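# Bonora small-items sorting set

Records for mixed household and bench items moved between open gray bins. Maintained by Csaba Katona. First recorded in July, relabeled once.

## Layout

- `items/`: one text file per item, with mass and longest side
- `rounds/`: start and end contents for each bin
- `notes/`: free text, not normalized

A round starts with up to 10 items in the front bin. The rear bin receives them. Each layout is repeated 6 times with the items placed by hand.

## Item classes

| code | class |
|---|---|
| `CT` | open containers |
| `RD` | long rounded objects |
| `CL` | clear plastic |
| `MX` | everything else |

Clear items are listed even when hard to make out against the bin wall. Tape scraps are not items and get no code.

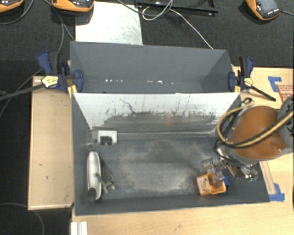
*Front bin with the orange container (`CT`) at the right and a long silvery-white object (`RD`) along the left wall.*

## Known issues

- Wear on the bin floor can be mistaken for a pale item.
- 2 rounds have no end contents.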